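Clollik Engraving Table — Set-up Guide

Section 4: Preparing and marking urn plaques and casket nameplates

This section applies to the Clollik table fitted with the Jalov spindle. It covers metal plaques, wooden plaques and the wooden lids of ashes caskets. Stone and ceramic urns are dealt with in Section 6. Read Section 2 (Safety) before connecting the table to the mains.

4.1 Before you start

1. Check the wording on the order form against the form signed by the family. Work from the signed form only. Do not work from an email or a telephone note.
2. Check the spelling of every name, letter by letter, including any accents.
3. Check that both dates are written in the same style. The default style is day, month in full, year.
4. Write the order number on the job ticket and keep the ticket with the plaque until the job is closed.

CAUTION: Never bring an urn or casket that already holds ashes to the table. Plaques for filled containers must be marked separately and fixed afterwards.

4.2 Choosing the job file

1. Switch on the controller and wait for the ready message.
2. Press FILES and choose the material: BRASS, STEEL or WOOD.
3. Select the plaque size. File 158 is the standard casket nameplate. File 265 is the large nameplate with room for a verse. File 464 is the ashes casket lid.
4. Enter the wording. The controller centres each line and reduces the letter height if a line is too long.
5. If the letter height warning appears, shorten the line or move a word down. Do not override the warning on brass, as small letters fill with polish and become hard to read.

Note: File 605 is reserved for pairs of plaques ordered for a couple. It sets both plates in the same letter height, even where one name is much shorter.

4.3 Placing the work

Loosen the side stops and wipe the table with a dry cloth. Swarf left under a plaque will tilt it and give an uneven depth of cut. Brass plaques are held with the low clamps supplied. Wooden pieces need a packing strip between clamp and work, so that the clamp does not mark the surface.
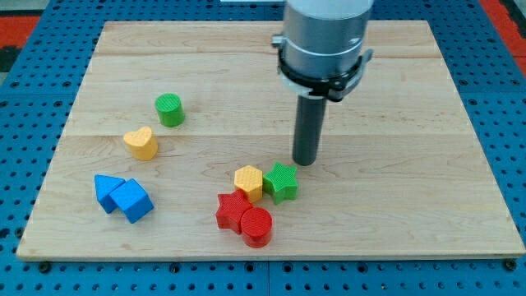 Wooden lids and plaques should be set with the longer side parallel to the front of the table. Joined boards are acceptable for engraving, but the join must be found before the wording is positioned. It may be no more than a faint line across the middle, as on the pale maple board shown, and it is easily taken for grain. Move the nearest line of lettering at least one full letter height away from it. Where this cannot be done, turn the board over and inspect the other face, or take another board from stock.

1. Lay the work flat and press each corner in turn. If it rocks, remove it and clean the table again.
2. Bring the side stops up to the work and tighten them by hand.
3. Fit the clamps, starting with the pair furthest from you.
4. Run OUTLINE. The spindle travels round the edge of the wording with the cutter raised.
5. Watch the full circuit. If the cutter passes over a clamp, press STOP, move the clamp and run OUTLINE again.

CAUTION: Keep hands, sleeves and lanyards clear of the table while OUTLINE is running. The cutter is raised but the carriage moves at full speed.

4.4 Test cut

1. Fit a scrap of the same material beside the work or in its place.
2. Run TEST. The controller cuts one capital and one figure.
3. Check the depth with the gauge supplied. Open-grained timber may need a second pass.
4. Wipe the scrap and look at it from arm's length. The strokes should be even from top to bottom.
5. If one side is deeper than the other, level the table as described in Section 3.

4.5 Marking

1. Close the guard and press START.
2. Stay with the table until the job has finished. A job that has been paused can be resumed, but a job stopped with the red button must be set up again from 4.3.
3. When the spindle has stopped turning, open the guard and brush away the dust. Do not use compressed air.
4. Read the finished wording aloud to a second member of staff, who checks it against the signed form.
5. Both members of staff initial the job ticket.

4.6 Filling and finishing

Brass and steel may be filled with Aguiar black or Aguiar grey. Apply with a flat card, leave for the time printed on the tin and wipe across the letters — never along them. Wood should be sealed before filling, or the colour will creep into the grain. Gold filling on wood is done by hand and is outside the scope of this guide.

Plaques that fail the check at 4.5 must be scored through and placed in the locked waste box. They carry personal details and must not go into general scrap.

Replacement cutters, clamps and packing strips are ordered from Brolatau using the part numbers in Section 9.

Section 4 last revised June 20, 2020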